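Forum: Data Collection Hardware / Hand-held grippers / Maintenance

Thread: Finger covering peeling on hand-held pair – replace, re-wrap or leave?

khuc_bench
Posts: 192

Looking for opinions on a maintenance interval. We run a two-hand station: hand-held grippers, one per hand, table on carpet, light gray stand behind it. Work is soft goods and cable at the moment. Left and right units are the same build, Codetetti mounts with parallel fingers, and the fingers have a black covering over the pads.

The covering is coming off. On one finger it has peeled and a torn strip hangs off the lower end. On the opposite finger the top edge has gone ragged, small bits standing up near the corner. The fingers still close flat on each other and the jaw travel reads the same as at the last calibration, so mechanically I have no complaint.

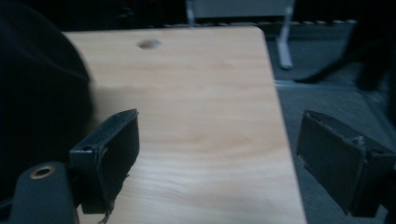 My current procedure is to wipe the pads at the start of a shift, check the strap, check the mount screws, zero the jaw width, then record. Covering gets replaced when it no longer stays on the finger. A set has been lasting us 22 hours of recording. That seems short to me.

Questions:
1. What interval are other people getting on fabric work?
2. Does anybody trim the loose material and keep going, or do you strip it the same day?
3. Is there any reason to replace both fingers when only one has failed?

Nhi Khúc

grakel_user5
Posts: 20

1. We get more than that, but we do mostly boxes and cups. Fabric is harder on the edges.
2. Strip it. A hanging strip gets between the pads and then your closed position is wrong by the thickness of the strip. You will see it in the width signal as a closed value that wanders from one grasp to the next.
3. Always both. Otherwise you have two different surfaces in one grasp.

tabletop_tom
Posts: 611

Disagree on 2. If the strip hangs below the contact area, cut it flush with a blade and finish the session. Changing covering in the middle of a session means a new jaw zero and a different friction surface halfway through one batch. I would take the worn surface for the whole batch over a mix.

Agree on 3.

grakel_user5
Posts: 20

Cutting it flush leaves an open edge, and the open edge is where the next peel starts. You gain an hour.

tabletop_tom
Posts: 611

An hour is normally what I need.

filleo_line2
Posts: 88

How is the covering terminated? If the wrap ends at the top edge of the finger, that edge takes every hit against the table. We had the same ragged corner on our Filleo units until we moved the seam to the back of the finger and ran the covering over the top in one piece. Seam on the back, never on the contact face, and no overlap at the tip.

Adhesive matters too. Clean the bare finger with alcohol, let it dry fully, press the covering down, and leave it overnight before the first grasp. People skip the overnight part.

khuc_bench
Posts: 193

Seam is at the top edge on all four fingers, so that matches. I will move it to the back on the next set. We have not been leaving it overnight. Last change was done at 8 in the morning and the unit was in use by 9.

On cutting versus stripping: I checked the width log. Closed value is stable on the right unit. On the left it drifts, which supports grakel_user5.

wristmount
Posts: 47

Before you blame the covering for the drift, look at the marker plate and the strap. If the plate screws have backed out, or the strap lets the unit roll on the hand, you get errors that look like a finger problem. Also, where does the cable from the left unit go? If it is pulling on the mount you will get an offset on that side only.

Can you post the station from above with both units on?

khuc_bench
Posts: 194
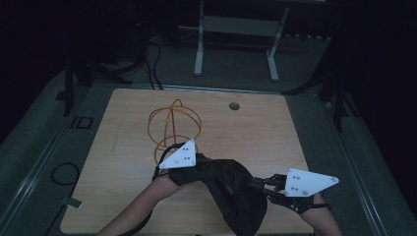
Both units on the hands, black bag between the grippers, orange-yellow cable on the left half of the table.

Plates are the white triangular ones. I put a driver on all the screws after reading your post and none of them moved. The cable from the left unit runs down along the forearm.

wristmount
Posts: 47

Thanks. Cable along the forearm is how we do it as well. Add a fixed tie point at the elbow and leave enough slack for full reach across the table. Check it with the arm fully extended, because that is the position where it loads the mount.

I would move the coiled cable on the floor near the lower left. It is close to where the operator stands, if they stand on the near side.

tabletop_tom
Posts: 611

Is the bag the usual object? Black fabric against black fingers is going to make it difficult to see any loose covering on the video. If you are inspecting wear from recordings you will miss it.

khuc_bench
Posts: 195

One of several. Wear inspection is done by hand at the start of the shift, under a lamp, fingers open. I don't use the recordings for that.

luong_fixtures
Posts: 302

I supply replacement fingers (Lương, small shop, so treat this as biased). My view is that re-wrapping is a false economy past the third wrap. Old adhesive builds up, the pad face is no longer flat, and the new covering fails sooner each time. Write the wrap count on the back of the finger in paint pen. At three, swap the finger and scrape the old one at the bench when you have time.

grakel_user5
Posts: 20

Scraping with a plastic blade and a soak gets ours back to flat every time. We are past five wraps on some of them.

luong_fixtures
Posts: 302

Measured flat, or looks flat?

grakel_user5
Posts: 20

Straightedge and a light behind it. No gap visible.

luong_fixtures
Posts: 302

Fair enough. What do you soak in? Some solvents will soften a printed finger.

grakel_user5
Posts: 20

Warm water and dish soap, overnight. Nothing stronger on printed parts.

khuc_bench
Posts: 196

Revised procedure for our station, comments welcome:

– Start of shift: wipe pads, inspect all four fingers under the lamp, check strap, plate screws and mount screws, zero jaw width.
– Loose covering below the contact area: cut flush, finish the batch, log it.
– Loose covering on or near the contact area: stop, swap both fingers on that unit for a prepared pair, zero again, start a new batch.
– Prepared pairs are wrapped the day before, seam on the back, left overnight.
– Wrap count on the back of each finger.

I have ordered 20 spare fingers so there is always a prepared pair for each hand. The left unit gets its new pair tomorrow and I will post the closed values from before and after.

tabletop_tom
Posts: 611

Works for me. Log the jaw zero with every swap as well, and keep the old value.

filleo_line2
Posts: 88

Round the top corner of the finger slightly with fine paper before you wrap. A sharp corner will cut through the covering from the inside wherever you put the seam.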